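The Laundry That Feeds Three Hospitals

At four in the morning the only lights on Filali Road belong to the laundry. The trucks from Gradaveck have already backed up to the dock, and the first cages of soiled linen are rolling down the ramp toward the sorting room.

The Himeta plant washes for three hospitals and a string of nursing homes in the valley. It runs six days a week and closes on Sunday, which means Monday's load is the worst. Workers on the Monday shift start an hour early and get paid for it, a rule that was won in a short strike one January and has been in the contract ever since.

Sorting is done by hand. Sheets go one way, gowns another, towels and blankets into their own chutes. The sorters wear thick gloves and face shields. They find phones, glasses, hearing aids, dentures and television remotes. Small items go into a labeled box at the end of the line and ride back to the hospital on the next truck. Anything sharp stops the belt.

From there the linen drops into a tunnel washer, a long steel tube divided into chambers. Each load weighs 100 pounds and moves forward one chamber at a time, through cold water, hot water, bleach and rinse. The old plant used 384 gallons for a load that size. The tunnel uses far less, mostly by sending rinse water back to the front of the line.

Drying and ironing take up the largest room. Damp sheets are clipped by two corners and fed into heated rollers, then folded by machine and stacked by people. In summer the room gets hot enough that breaks are longer. Fans were put in two years ago and the staff say they help a little.

What a sheet costs

A new hospital sheet is expected to last 100 washes. Few of them make it. Some tear on bed frames, some are stained past saving, and many simply leave the building. Patients are moved between hospitals with the sheet still under them, and ambulance crews take what is closest to hand. Gradaveck once loaned 300 blankets to a shelter during an ice storm and got 200 back.

Torn sheets go to a mending table, where small holes are patched with a heat press. Those past mending are cut into rags and sold to garages and print shops in Prikum.

On the wards

Nurses see the other end of the work. Most wards change a bed every day, and more often if it is needed. The clean linen comes up before breakfast on a covered cart and is meant to last until the next morning. When it runs short, aides borrow from the floor below, and the count is off for the rest of the week. Pillows are a sore point, as they are bought from a separate budget and always seem to be on some other floor.
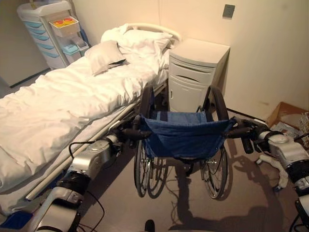

A second tunnel

The plant is due to take on a fourth hospital this fall. A second washer has been ordered, and the wall between the sorting room and the old boiler room will come down to make space for it. Work starts on 18th September. Until it is finished, part of the nursing home load will be sent to a plant in Prikum, and the night drivers will have a longer route.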